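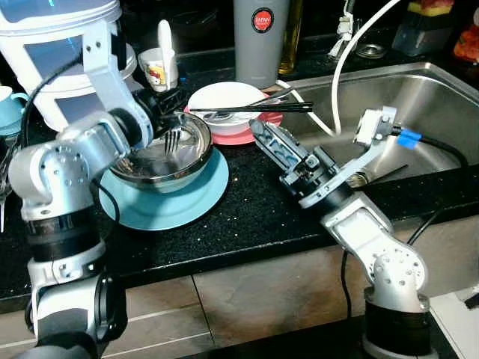
# Zirkar

Zirkar is a spreadsheet of dirty dishes. It's 202 rows long, one row for each stack of dishes that got left on the counter next to a sink, with what was in the stack, what was sitting on top of what, and how much food was still stuck to it. I started it in June because I was writing a piece about how people clear a table, and I couldn't find anybody's notes on the part between "I'm done eating" and "the water is running." So now there are notes!

I'm Kaede. I typed most of this in, so the mistakes are mostly mine. Reiko Kamata and Kiros Shiferaw did a big share of the stacks from their own kitchens, and Sachiko Oshima went through the whole thing and fixed my column names, which used to be terrible (there was one called `stuff2`).

## What's in the folder

- `stacks.csv` – the main table, one row per stack
- `pieces.csv` – one row per plate, bowl, cup, fork and so on, tied back to a stack
- `residue.md` – the words we use for leftover food and what we mean by them
- `kitchens.md` – a paragraph or two on each kitchen
- `old/` – the first version of everything, before Sachiko. Please don't use it, I keep it around for sentimental reasons

## What counts as a stack

A stack is anything one person put down by the sink in one spot. A bowl on a plate is a stack. A bowl on a plate with chopsticks across it and a spoon in it is also one stack, and it's the kind I like best, so if you notice I wrote longer notes for those, yes, I did. Two plates with bowls on them side by side are two stacks, even if they came from the same dinner and they're nearly touching. They share a `meal_id` so you can put them back together.

A single fork on the counter is not a stack. Kiros and I went back and forth on this for a whole evening and he still puts them in sometimes with `stack_type = loose`, so filter those out if you care.

Things already in the sink don't count either. Once it's in the sink it's a whole different situation, with water and other people's mugs, and I had to draw the line somewhere.

## The columns in stacks.csv

| column | what it is |
|---|---|
| `stack_id` | a number, no meaning to it |
| `meal_id` | which meal it came from |
| `kitchen` | a short code, see `kitchens.md` |
| `time_of_day` | morning, midday, evening, late |
| `base` | the bottom piece, nearly always a plate |
| `top` | whatever sits highest, not counting utensils |
| `base_color` / `top_color` | plain color words, light-blue and blue are separate |
| `utensil_pos` | in, across, leaning, beside, under |
| `residue` | none, specks, smears, chunks |
| `crumbs_on_counter` | yes or no |
| `notes` | me rambling |

`utensil_pos` takes the most explaining. **In** means the handle or the business end is down inside the bowl. **Across** means it's resting on the rim on both sides, like chopsticks laid flat over a bowl with the thick ends poking out past the plate. **Leaning** is in between – one end down, the rest slanting up. **Under** is the sad one, when a fork is trapped beneath a bowl and the whole pile rocks when you bump it. If a stack has more than one kind, they're separated with a semicolon, and they go in whatever order the person saw them. I know that makes it annoying to sort.

For `residue`, go by the worst piece in the stack. Brown bits dried onto the inside of a bowl are "specks" if you could count them and you'd be bored doing it, "smears" if you couldn't count them at all, and "chunks" if you'd pick them out before washing. Rice gets its own word in `pieces.csv` because rice is its own problem.

`crumbs_on_counter` only got added halfway through. The first 87 rows are blank there, and blank means we didn't look. It does not mean clean! Please don't fill those in with "no," a friend of mine did that and got a very cheerful chart out of it.

## About the kitchens

There are five, and they aren't much alike. `MIZ` is the kitchen on Mizuno Street, where Reiko lives, with a deep sink and barely any counter, so the stacks there get tall. `ITU` is the upstairs kitchen in the Itus building. Four people cook in it and the dishes are from at least three different sets, so you get every color of plate. `DAR` is mine, named after Darkov, the street. `KS` is Kiros's place, and `QM` belongs to Quentin Marty, who only sent in breakfasts.

A word on dark counters, which a couple of us ended up dealing with. On a glossy black speckled countertop, pale crumbs jump right out at you and dark ones just vanish. Soy sauce is invisible. Toast is very loud. So if you compare crumbs between kitchens, you're partly comparing counters, and I don't have a fix for that. `kitchens.md` gives the counter color for each one so at least you know what you're looking at. It works the other way with bowls: sauce in a white bowl shows from across the room, and in a shiny metal bowl you have to tilt it before you're sure whether that's food or a reflection.

## Things I noticed while typing

I promised Sachiko I'd keep opinions out of the table, so they all ended up in this section.

- People like a bowl on its own plate. Even when there's room to put every plate in one pile and every bowl in another, most of us carry it over the way we ate from it and set it down that way.
- Matching hardly matters. White bowl, pink plate, whatever's closest in the cupboard. The only kitchen with real sets is Quentin's, and he says that's because he lives alone with a cat.
- Chopsticks go across and spoons go in. I didn't expect it to be so regular. Forks go wherever they please.
- Late stacks are messier than evening stacks, which surprised zero people when I read it out at dinner.

## How to add your own

Copy the last row, change everything, and leave `stack_id` empty so I can number it. Write down the stack the way it was when you found it, before you straighten anything. I catch myself nudging a fork back into a bowl all the time, and then the row is about me and my fork habits.

Use the color words already in the file if you can. If your plate is honestly some new color, add it to the bottom of `kitchens.md` and say what you'd compare it to. We had "seafoam," "mint" and "pale green" for the same plate until Reiko put all three entries side by side and sent me a photo of the plate with a question mark.

I'd love to get to 1,000 rows someday. My first goal was 200, and we went past it on a night with soup.

## What not to use it for

It's a handful of people who know each other and mostly eat the same kinds of food. Don't use it to say how "people" wash up, or how much food gets wasted, because we never weighed a thing. And please don't use it to win an argument with a roommate. (Kiros tried. The roommate asked to see the CSV.)

## Known problems

- Three `ITU` meals have the same `meal_id`. I can't tell them apart anymore.
- `top_color` says "silver" for both metal bowls and one gray ceramic one.
- Some rows call the same thing a saucer and a small plate. I stopped fighting it.
- The late rows from `DAR` have notes I can't make sense of. One just reads "again the ladle."

## License

Use it however you like, and put the name Zirkar somewhere so people can find their way back. If you fix the duplicate ids, send them over and I'll merge them the same evening, right after the dishes.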